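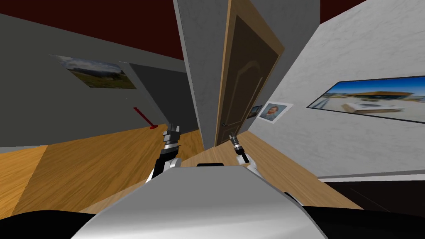
Both arms out, the right gripper facing the brown door, Zitandale house

Zitandale Practice House, Club License
Item no. 2247
Price: $300 per club, per school year

Hi, I'm Jamshid Ghorbani, and I run the after-school robotics club that this thing came out of. We had one real arm and a long line of kids waiting to touch it, so a few of my students and I started building a simulated house where everybody could drive a robot at the same time. It got out of hand (in a good way!) and now Soltberg sells it for us, with the money going back into the club.

What you get is a house with wood floors, doors that open, pictures on the walls and plenty of stuff to bump into, plus a two-armed robot with a two-finger gripper on each arm. Your students write the code or drive by hand, whichever you like. My beginners always drive first, and they always want to go for the door.
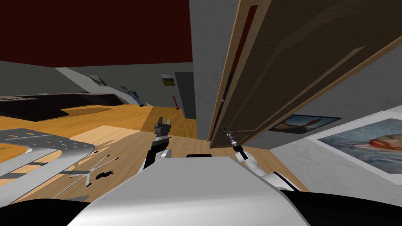 Door open, a thin gray tool in the right gripper and a metal rack on the floor

The door task is the one we use for our club challenge, the Stelinov Round. Teams get the same start point and have to open a door while keeping hold of a tool. It sounds easy until the arm swings too wide and you're stuck in the frame, and then there's a lot of yelling. I love it. The scoring sheet is in the download and you can change it however you want, we do it every year.

You can switch between the body view and the gripper view with one key. I tell my group to do the rough driving from the body and then swap for the last little bit, 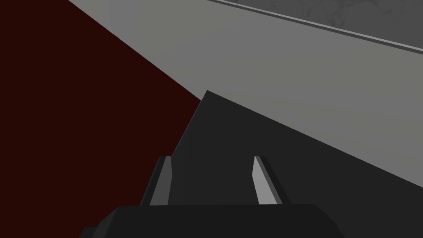
when they need to see what's between the fingers. Some of them never swap back! One team ran the whole July camp that way and did fine, so I stopped nagging.

In the download:
The house, all rooms unlocked
The two-armed robot, with editable arm speed and grip force
Starter code for the door and pick-up tasks
Scoring sheet for the Stelinov Round
My lesson notes, typos included

It runs on the ordinary desktops in our lab, though you'll want to turn the shadows down on the older ones. Laptops with 2 screens are handy but you don't need them.

The Ghasemi add-on (extra furniture, more tools) is sold separately, item no. 3179.

Last updated 21/03/2018. Questions about classroom setup come straight to me through the contact form, and I try to answer them the same evening.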